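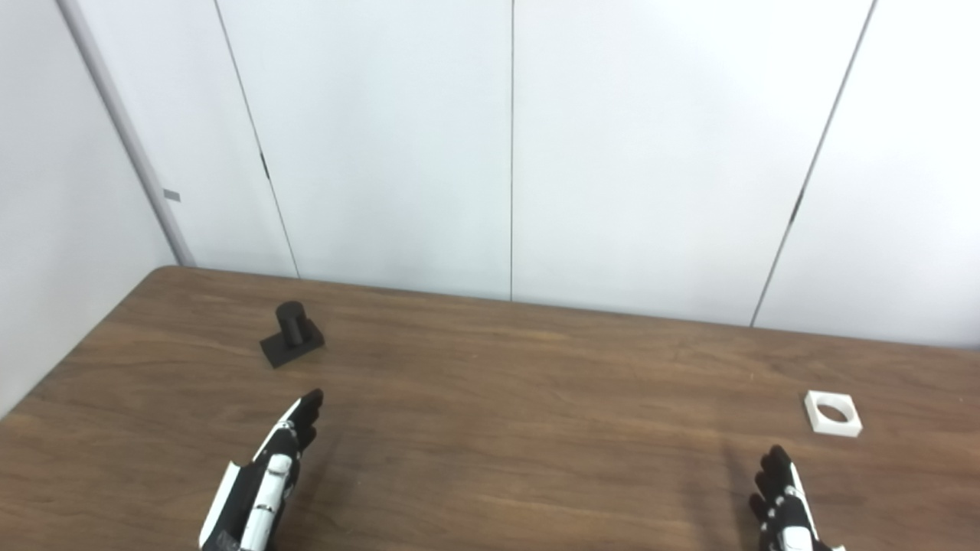
Peg base and block on the demonstration table, Misetgate workshop.

Minutes of the Automation Liaison Group
Meeting held Tuesday at 2 p.m., Misetgate site, upstairs meeting room

Present: the Chair; members for Production, Maintenance, Training and Purchasing; the Secretary. In attendance: two representatives of Trosance.
Apologies: the member for Safety, who sent written remarks (see item 4).

1. Minutes of the previous meeting
The minutes were approved with one correction. Under item 5, "Nilitport loading bay" should read "Nilitport packing hall."

2. Matters arising
The member for Maintenance reported that the floor sockets in the workshop had been tested and passed. The request for extra visitor badges is still open and was carried forward.

3. Report on the demonstration visit
The Group received the Training member's report on the March visit, at which Trosance showed its two-handed assembly work under the project name Yap. Staff from both shifts were invited, and 84 signed the attendance sheet. The visit was held in two sessions so that the packing lines could keep running.

The task chosen for the day was a simple fitting exercise, in which a part with a round hole is to be placed over an upright peg. Production had asked for this task in place of the box-folding routine first offered, on the grounds that it is closer to the bushing work done at Nilitport.

Members noted that the question and answer period was too short in the first session. The second was extended and was better received.
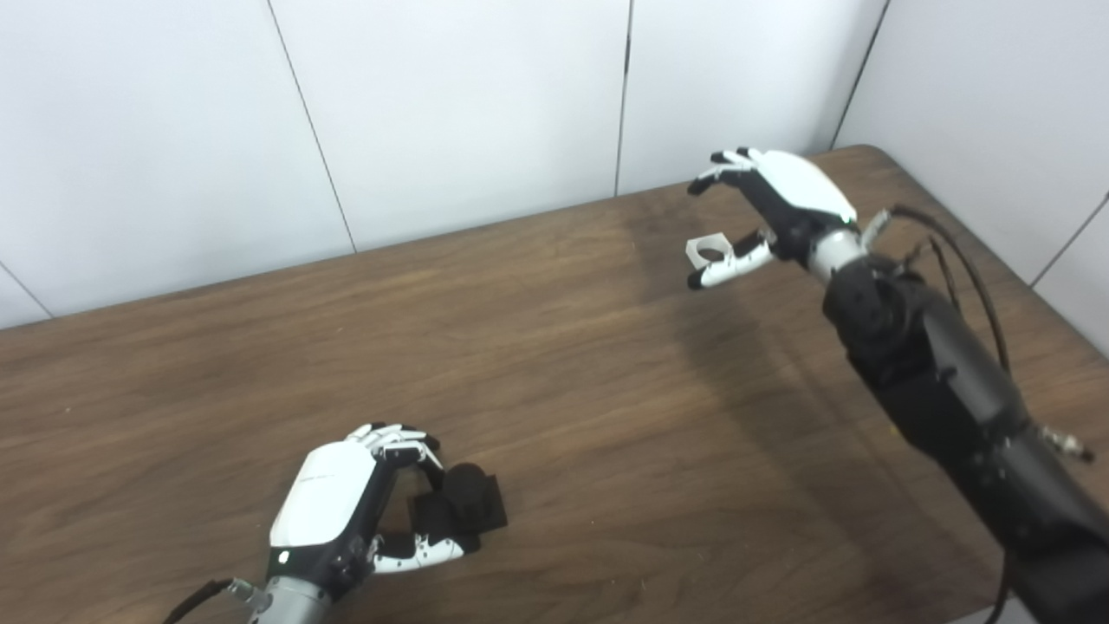 The question of how the parts are presented to the hands took up most of the discussion. Production asked whether a fixed jig would be needed for the base, as is the case on the present line. The Trosance representatives replied that the method on show was intended to do without one, and referred members to the left hand, which had its fingers over the black base and its thumb against the lower side, while the right hand held the white piece in the air between thumb and finger. Maintenance remarked that the cable looping over the right forearm would have to be protected before any use near the conveyor – a sleeve or a clipped channel was suggested. Trosance agreed to send a drawing of both options.

The member for Training asked that a larger screen be provided at any future session, as those standing in the back row had difficulty following the finger movements.

AGREED: that the report be received and a copy placed on the staff notice board.

4. Written remarks from the member for Safety
The Secretary read the remarks aloud. The member asked that a marked standing line be laid on the floor before the next session and that the stop button be pointed out to every group on arrival. Both requests were accepted.

ACTION: Maintenance to mark the floor.

5. Costs
Purchasing reported that the visit had cost $3,662, including overtime and refreshments. The amount was within the sum set aside. A member asked whether overtime should be charged to the training budget – the Chair asked Purchasing to bring a note on this to the next meeting.

6. Proposed session at Nilitport
The Group considered a proposal to repeat the demonstration for Nilitport staff. Production was in favor, provided that actual bushings from the line could be used. Trosance stated that it would need samples in advance and a level table.

AGREED: in principle, subject to a date that avoids the stock count.
ACTION: Production to send samples to Trosance.

7. Any other business
The heating in the meeting room was again reported as faulty.

The meeting closed at 3:40 p.m.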